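Der Schlüssel vom Bootshaus

Also, ich muss vorausschicken, dass ich von meiner Großtante Eberhard nie etwas erwartet habe. Eberhard war ihr Nachname, aber alle haben sie so genannt, auch der Pfarrer, auch ihr Mann, solange er noch lebte. Dass sie mir ausgerechnet ein Bootshaus vermacht, in Killholm, an einem See, auf dem ich als Kind genau einmal seekrank geworden bin, das hat mich im Juli dann doch umgehauen.

Im Brief vom Notar stand: ein Bootshaus, ein Kahn, ein Schlüssel. Der Schlüssel lag nicht bei. Den habe, so schrieb der Notar, ein gewisser Eustaquio Ponce, wohnhaft gleich nebenan, und ich möge mich bitte direkt an ihn wenden.

Ich bin also hingefahren, 358 Kilometer in einem Auto ohne Klimaanlage, und stand nachmittags um vier vor einer grünen Tür. Herr Ponce machte auf, sah mich an und sagte: »Sie haben ihre Nase.« Dann gab es erst mal Kaffee. Dann gab es Kuchen. Vom Schlüssel kein Wort!

»Der Schlüssel«, sagte ich irgendwann, als ich schon beim dritten Stück war.

»Ja, der Schlüssel«, sagte er und seufzte. »Welcher?«

Und dann holte er eine Keksdose aus dem Schrank und kippte sie auf den Tisch.

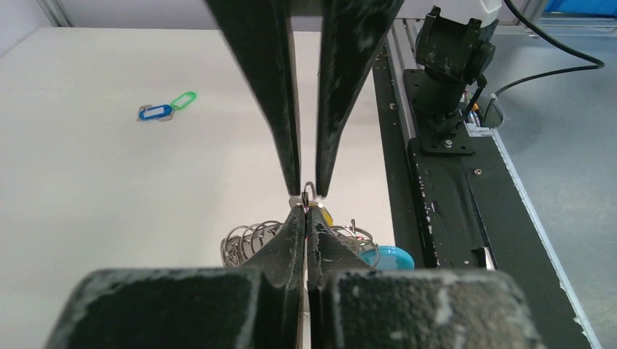 Schlüsselringe, dazwischen ein paar bunte Anhänger. Die elf Schlüssel, alle für Killholm, musste er erst noch zusammensuchen. Eberhard hatte nämlich die Angewohnheit gehabt, alle paar Jahre das Schloss zu wechseln, immer nach einem Streit, und der alte Schlüssel kam dann zu Herrn Ponce in die Dose. Wegwerfen durfte er keinen. Man wisse ja nie, hatte sie gesagt.

»Mit wem hat sie sich denn gestritten?«, fragte ich.

Er rührte eine Weile in seiner Tasse. »Na, mit mir.«

Wir sind dann zusammen runter zum Wasser, er mit der Dose unterm Arm, ich mit Sahne am Ärmel. Bei jedem Schlüssel, der nicht passte, erzählte er mir den Streit dazu. Einmal ging es um einen Hecht. Einmal um ihre Freundin Citlali Ocampo, mit der er auf dem Sommerfest zu lange getanzt hatte (»Zwei Lieder!«, rief er, immer noch empört). Einmal hatte er den Kahn blau gestrichen, ohne zu fragen, und da hat sie sieben Monate lang nur über den Briefkasten mit ihm verkehrt.

Der vorletzte passte. Er sagte, das sei der vom Hecht, aber beim Hecht waren wir doch schon gewesen, und ich habe den Verdacht, dass er ab der Hälfte ein bisschen durcheinandergeraten ist. Oder es gab zwei Hechte.

Drinnen roch es nach Teer und alten Handtüchern. Der Kahn lag kieloben auf zwei Böcken und war blau, immer noch, nur an einer Stelle hatte jemand angefangen, die Farbe abzukratzen, ein Stück so groß wie meine Hand, und dann wohl aufgehört.

Herr Ponce legte die Finger auf die Stelle. »Das hat sie mir nie gesagt«, murmelte er.

Ich bin dann raus und habe mich auf den Steg gesetzt. Als er nach einer ganzen Weile kam, hielt er mir den Schlüssel hin, und ich fragte ihn, ob er nicht noch Farbe habe. Hatte er. Zwei Dosen, im Keller, dasselbe Blau.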